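Stemware rack or cabinet shelf for colored glasses?

korerhome
Posted 11 December 2023
I bought a gold wire rack, the kind with curling arms, for our colored wine glasses. It sits on an orange-brown board so it doesn't mark the table. Pink, green and blue are hanging, red is standing next to it. 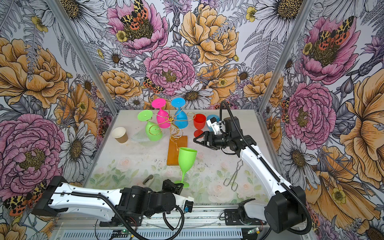 Do you wash glasses again before a party if they have been hanging out on a rack?
A quick rinse and a dry cloth is enough if they have been out for up to 3 days.

dikidus300
I disagree about the rack. It takes up table space and the glasses get dusty. Mine went back in the cabinet in August.

prins_table
Upside down they don't collect much dust inside. The feet do, so wipe those. I would keep the green ones together on one side, with the red at the right.
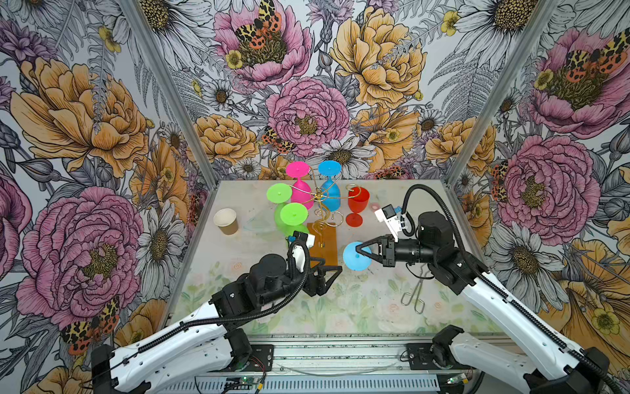

drasov
Moderator, Table and Kitchen

Both ways work. If the rack stays out, load opposite arms first so the weight is even. Moving this to Storage.

dikidus300
Still say cabinet.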